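Can a machine tidy the hall yet?

Posted by Siwan Pumphrey, Jan 20, 2024

Readers of these pages will know that I have followed the question of household automation for several years, first as a matter of professional duty at Ellstead and latterly out of personal interest. I am asked with some regularity whether a general-purpose machine can yet be trusted with ordinary chores. My answer remains a qualified no, and I should like to set out the grounds for it.

The chores which matter to most households are small ones. Few people need a car door welded in the kitchen. They need the cups put away, the post moved off the stairs and the keys returned to the place where keys are kept. It is this last task that I wish to consider, as it has received less attention than the folding of laundry and is, in my view, the better test.

A key hook asks a good deal of a machine. The loop must be held open, or at least held in such a way that it will open when it meets the metal. The hook itself is thin and offers very little to aim at. It is generally fixed at a height convenient to a standing adult, and the object to be hung will swing as it is carried. A person manages all of this while talking to someone in another room. A machine must establish where the loop is, where the hook is, and whether the one has passed over the other, and a soft cord may change its shape between the first of these steps and the last.

I would add that release is harder than it looks. Many demonstrations end at the moment when the object touches its destination. The useful part of the job comes afterwards, when the fingers open and withdraw without bringing the object away with them.
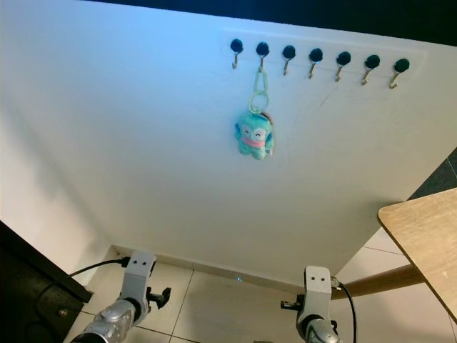 What would count as success

A row of seven hooks with a single plush keychain on it makes a modest exercise, and I am content that it should be modest. My own standard is as follows. The machine should be able to hang an item on any hook it is asked to use, and take it down again, 100 times in succession without help. It should do so with a soft lanyard as well as with a stiff ring. It should leave the wall as it found it.

I have not yet seen a published trial that meets this standard. The Mekex summary which was circulated in July reported 370 attempts at a related task, but did not say how many had required a person to step in, and I have written to ask for that figure. The Barros notes are more forthcoming on failures and I commend them to anyone with an interest in the subject, although they deal only with rigid objects.

On the matter of shop floors

Correspondents at Umavik have suggested that I am too strict, and that a workshop would accept a lower standard than a home. I do not agree. A tool board is a row of hooks under another name — and a spanner dropped on a concrete floor is a more serious matter than a dropped toy. I shall return to their letter when I have read the second part of it.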